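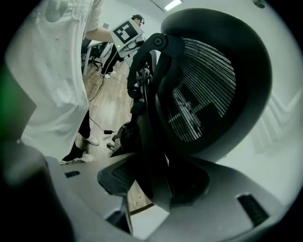

Wire drawing

Search this site Go Advanced search

Wire drawing is a cold-working process in which metal rod is made thinner by pulling it through a tapered hole in a tool called a die. The metal comes out longer, harder and usually a good deal less willing to be bent. The process differs from extrusion in that the work is pulled and not pushed, a distinction which students are asked to remember and which anyone who has tried to push a wire will grasp at once.

Process

The starting material is normally hot-rolled rod in coil form. Rod arrives with a skin of oxide, known as scale, which has to come off before drawing. Older works dissolve it in acid. Newer ones bend the rod back and forth over rollers until the scale cracks and falls away, leaving the works with a heap of black dust in place of a tank of spent acid. Opinion is divided as to which is the nicer thing to own.

The end of the rod is then pointed, threaded through the die by hand and gripped by a powered drum, or block, that does the pulling. A single die can reduce the wire only so far before the pull needed exceeds what the emerging wire can bear, at which point it snaps. For this reason most wire passes through a series of dies, each slightly smaller than the last, with each block turning faster than the one before to take up the extra length. Getting these speeds wrong produces either a tangle or a bang.

Dies

Most dies for steel are made of tungsten carbide held in a steel case. Diamond is used for very fine sizes. The hole has an entry, a tapered working section, a short parallel length called the bearing, and a relief at the back. A worn die makes oversized wire, and makes it very consistently, so the fault may go unnoticed until a customer owns several tonnes of it.
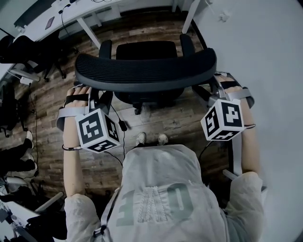
Lubrication is at least as important as the die itself. In dry drawing the wire runs through a box of powdered soap just before it enters the hole. In wet drawing, used for finer sizes, the dies and blocks are bathed in liquid. Visitors to a dry-drawing shop tend to comment on the soap, which settles on everything without making any of it clean.

Heat treatment

Drawing hardens steel until it can be drawn no further without risk of breakage. If more reduction is wanted, the wire is annealed — heated and allowed to cool slowly — to soften it. High-carbon wire for ropes and springs is usually patented instead, a controlled heating and cooling that has nothing to do with patents any longer, though the name has proved harder to shift than the scale.

The Renholm dispute

The Renholm works, whose multi-block line was supplied by Bortolotti, is remembered in the trade for an argument over numbering. Its gauge list ran to 477 sizes, of which 41 differed from their neighbours only in name. Milagros Garrido, then chief metallurgist, proposed selling wire by diameter. The proposal was adopted in 2000, and the old list stayed in use in the dispatch office for years afterwards.

See also: Bar drawing; Patenting (metallurgy); Tube drawing

Categories: Metalworking | Steel products | Cold forming

Shares: 2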